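Re: [ceramics-tech] Crazing on the 400-gram test bowls after switching frit
List: ceramics-tech
Time: 4:12 p.m.

On the list this morning the Maluleke studio account wrote:

> We changed frit suppliers in May and went from the old boron frit to
> Gredon 108. The clear liner is otherwise unchanged, weighed by the same
> recipe, same mesh, same specific gravity in the bucket. First two loads
> came out fine. By the following month we were seeing fine crazing on the
> inside of the small bowls, mostly near the foot, and it gets worse with
> time on the shelf. Tall forms from the same firing look clean.
>
> Body is Tralton white stoneware, bisque and glaze schedules unchanged.
> We have added silica to the liner in two steps. The first did nothing we
> could see and the second went a bit milky. Before we go further, is it
> worth looking at the body instead of the glaze? And has anyone got a
> delayed crazing test that doesn't take all season?

Taking these out of order.

Start with the frit. Two frits sold for the same purpose can differ enough in sodium and potassium to move the expansion of a glaze out of the safe range, even when the boron figure on the sheet is nearly the same. If you substituted by weight and left the rest of the recipe alone, you have a different glaze. It may melt the same and look the same, and it will still fit differently. Put both recipes through whatever calculation software you use and compare the alkali totals before looking at anything else. If the new total is higher, the crazing is explained and the body can be left out of it for now.

The calculated expansion number is only good for comparison between two similar recipes on the same body. Don't compare your figure with one somebody posts here for another clay. I see that done on this list several times a year and it leads people to chase a target that means nothing for their ware.

On the silica. Adding silica alone to a glaze that already sits near its melting limit will give you what you describe. The extra material doesn't go fully into the melt, part of it stays as undissolved grains, and the surface goes cloudy. Those grains don't lower the expansion of the glass around them by the amount the calculation promises, so you pay for the change and get little of it. Two ways around it:

Use a finer silica. If you are on a coarse grade, this alone may let the same addition melt in.

Replace part of the alkali instead of diluting it. Take out some of the feldspar and bring in a magnesium source, talc being the usual one, and adjust the kaolin to hold alumina. Go in small steps. Too much magnesium in a clear liner gives a satin surface, and on food ware that shows cutlery marks.

I would do the second. We had the same complaint at Kamomora after a feldspar change and a modest swap to talc cleared it with no visible effect on gloss.

On why the bowls and not the tall forms. Thickness, most likely. Glaze poured into a bowl and swirled out leaves a heavier coat in the bottom, and a thick layer of a glaze with poor fit will craze before a thin one. Tall forms drain better. Scratch through the raw glaze with a pin at the foot and again near the rim of the same piece, before firing, and compare. If the coat at the foot is plainly heavier, try dropping the specific gravity a little and pouring faster. That won't fix the fit. It does tell you how close to the line you are, and it is useful to know that the thin areas are surviving on thickness only.

One more point on shape. A closed curve in the bottom of a bowl holds heat longer during cooling when the piece stands on a thick shelf. I wouldn't put much weight on it, but if you are using the heavier shelves at the bottom of the kiln, note which level the crazed pieces came from. The level should be in your log anyway. 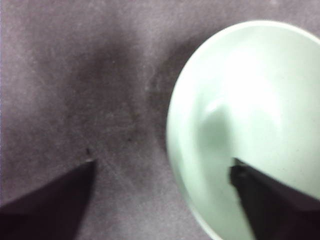
On delayed crazing. You have two separate things that look alike. One is glaze in tension from the start, where the lines appear in the kiln or in the first days. The other is moisture expansion, where a porous body takes up water over weeks or months and swells, and the glaze is pulled apart. Your note that it gets worse on the shelf could be either. Separate them with an absorption test on the body:

Take unglazed fired pieces of the Tralton body from the same firing. Dry them in an oven, weigh them, boil them in water, leave them to cool under water, wipe the surface and weigh again. Work out the gain as a percent of the dry weight. Use more than one piece, from different levels in the kiln. For stoneware that will be used with food you want this figure low, and if it is well above what the supplier states for your cone, you are underfiring and no liner recipe will be dependable on it.

Do this even if the frit calculation comes back with an obvious answer. It costs a day, and both faults can be present together. Put a witness cone on every shelf in the same firing. The controller readout is not a measure of heat work, and an aging thermocouple can drift low or high by enough to matter without any error showing.

For the quick crazing test, the usual method is thermal shock. Boiling water for a set time, then straight into ice water, dry the piece, stain with ink and wipe off. Repeat for 8 cycles and inspect after each one. Stop when lines show and write down the cycle number. A piece that fails on the first or second has a gross misfit. One that gets through all 8 is probably fine for normal use, though the test says little about moisture expansion. Wear eye protection and gloves, and don't shock anything with a visible crack in the body.

Inspect under a strong light from the side. Lines that are invisible from overhead show up when the light comes across the surface. Ink helps, but on a liner with any pinholes it will also stain the pinholes and you can talk yourself into a pattern that isn't there.

Pull test pieces from production, not from tiles. Flat tiles have a thinner and more even coat than your bowls and they will pass when the bowls fail. The 400-gram bowls are a good choice for this, being the form that gives you the trouble and cheap enough to break. After the last cycle, break a piece and look at the edge with a loupe to see the glaze thickness and the bond with the body.

If you have a lot of the affected stock, I would hold it. Crazed liners on a tight body are mostly a matter of strength and appearance, but strength does drop noticeably, and a bowl that crazes after sale will come back. If your run was anywhere near the 3,000 pieces you mentioned in the earlier thread, it is worth sorting by firing date, since the first two loads may have been glazed from a bucket that still held some of the old batch. That would account for them coming out clean, and it is the first thing I would check in the glaze log.

In summary form, the order I'd work in:

1. Compare alkali totals for old and new recipe.
2. Check the log for when the old bucket ran out.
3. Absorption test on the body, cones on each shelf.
4. Pin test for raw glaze thickness, foot and rim.
5. Talc line blend, shocked as above, on bowls.

Please post the two recipes in full if you are able to, including the silica mesh size, and the Gredon sheet for the lot you received. Lot sheets do vary from the catalog sheet. If the old frit sheet is gone, ask the previous supplier for it by lot number; they normally keep these.

Also, for whoever asked off list about the pouring jig: the drawing is in the archive under the slip casting thread. The hole spacing on the second page is wrong. Use the first page.

--
ceramics-tech mailing list
Replies go to the whole list by default. Please trim quoted text.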